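Gallery: Learning to Scoop, Household Chores Study

Ultbridge Robotics Group, Sep 18, 2020

On this page we collect material from our work on tools in loose material. The question is simple to say: can a policy that was trained on one kind of grain also work in another kind, without new demonstrations? We recorded 923 demonstrations in the homes of our partners in Tostport and in our own kitchen lab. The model is called Phí, and all training runs were made on the Sandik cluster.

1. Method
Each demonstration is cut into short pieces, and Phí learns to predict the next 3 pieces from the wrist view. Force is not used as input. We tried it in April and the results became less stable.

2. Result
From 200 test trials in materials which were not in the training set, 127 were counted as success. Most failures came from the tool going in too flat.

3. Cat litter

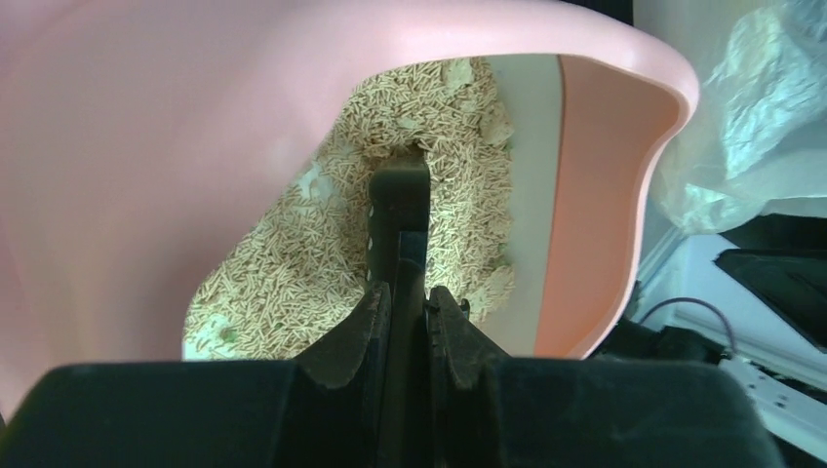
Litter is the hardest material for us, and the most useful one for the people we work with. The pellets move a lot when the tool pushes, so the surface changes all the time. The paler clumps differ only a little in color from the tan pellets, and some lie close to the back wall, where the angle for the scoop is small. We label the clumps by hand for the evaluation.

The data will be shared after the review of the paper.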